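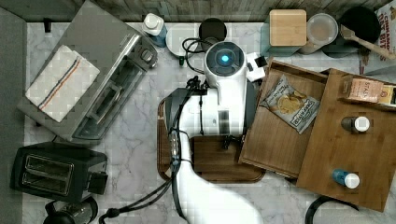
Kitchen objects and containers on a marble countertop.

Home | Contents | Random article | Recent changes | Log in

Clellolby Charter Day is a local public holiday observed in the town of Clellolby and the surrounding district of Lenddale. It falls on the second Monday in March and marks the grant of the town's market charter. Schools, council offices and most banks close for the day.

History

The day was kept informally until 2000, when the Lenddale district council made it a paid holiday for its own staff. Private employers were not bound by the decision. A later bylaw extended the holiday to all workplaces with more than 90 employees - smaller firms may still choose to open.

Proposed second day

A proposal to add the following Tuesday was put to a district vote. The measure had the backing of the Lill parish council and was opposed by the Flisel Chamber of Trade, which cited the cost of lost working hours. It failed by 93 votes. The result was certified on Wednesday, November 10, 2021, and the district has not taken up the question again.

Observance

The charter is read aloud at the Market Cross at noon, followed by a procession to Lill Bridge. Street parking is suspended along the route. Bus services run to a Sunday timetable, except route 2, which does not operate.

See also: Public holidays in Lenddale; Flisel Fair

Contact | Copyright and terms of use | Back to top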